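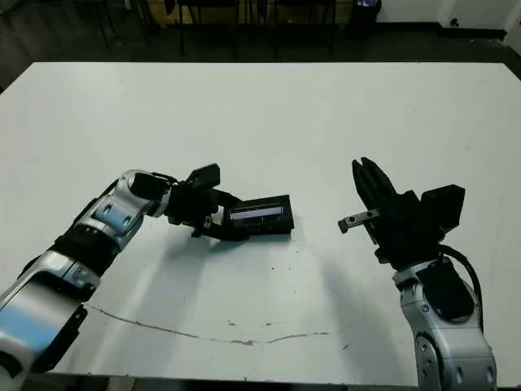
Skakeck teleop kit, two-arm version. Review after a month of use.

Bought in September, been on it most days since. We teach small pick-and-place jobs by remote control, then train on the recordings. Quick notes becuase I have a batch to finish.

Setup: 2 evenings. Manual is thin. Calibration page skips a step, so home both arms BEFORE you pair the leader handles or you'll do it all twice.

Feel: good. Handles are light, lag is small enough that I stopped thinking about it. Gripper triggers are too springy — my hand cramps after 4 long sessions. The old Sorkis rig was heavier but kinder on the fingers.

Recording: 1,244 demos so far, kept 1,098. Most of the tossed ones were me. Fumbled handoffs, grabbing too high on the case. A few were dropped wrist video, fixed by reseating the cable.

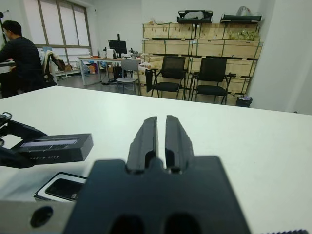 Wrist view. Picks up plenty of the office past the table.

That wide view is a mixed bag. Great for seeing the other arm come in, not so great when people walk around back there. I'd like a crop setting in the recorder. There isnt one.

Task we used for testing: black case, open tray with a white inside, small black block. Dark parts on a white table are easy to find from the head camera. Lining up the last little bit is harder, go slow and pause before you let go. 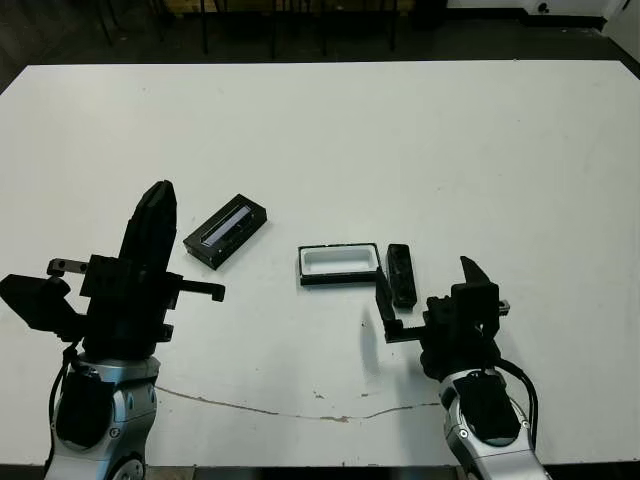 Replay is the best part. Mark a bad stretch, redo only that, carry on. Saved me hours. Export is slow though, and it forgets your folder every single time.

Support answered in a day. Spare finger pads cost too much.

Four stars. Would buy again, would buy third party pads.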